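Desk Tidying Helpers Wanted - Wurnik Home Skills Project, Flemesthorpe

If you're the sort of person who can't walk past a messy desk without putting it right, we would love to hear from you! Wurnik is teaching a learning system how people tidy up small everyday things, and it learns from watching lots and lots of ordinary hands at work.

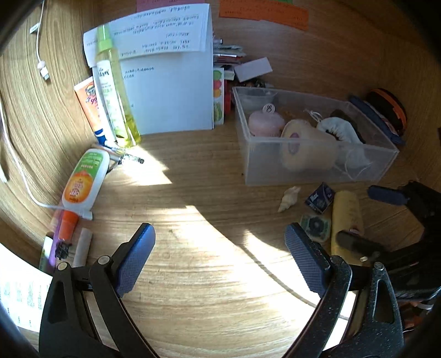
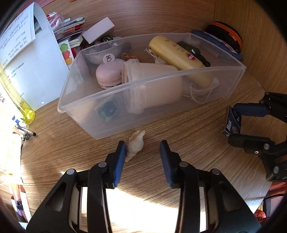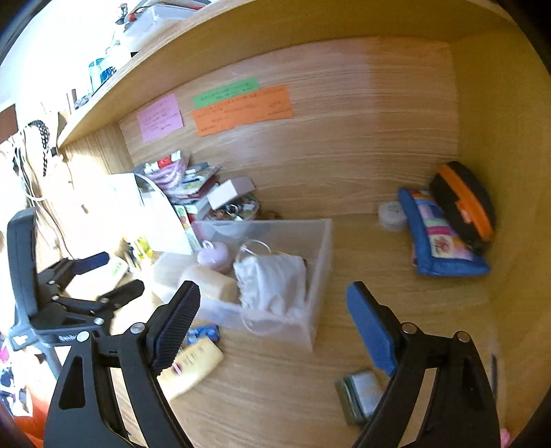

Hand-held grippers and a clear plastic bin on the desk, in all three.

You'll work with a pair of grippers, one in each hand, picking up bits and pieces and putting them where they belong, over and over, at whatever pace feels natural to you. We're not after speed - a fumble and a second try is every bit as useful to us as a perfect pick. Sessions last 3 hours, with a good long break in the middle, and you can sign up for as many as 8 of them through February.

You don't need any experience with robots. You do need to be comfortable sitting at a desk and squeezing a handle for a while, and left-handed folks are especially welcome (we never seem to have enough of you!). Pay is $65 per session, plus bus fare.

To apply, send a few lines about yourself to Salvador Matos at the Wurnik front desk. Eduardo Mota will then call to find a time that suits you and show you how to hold the grippers when you come in.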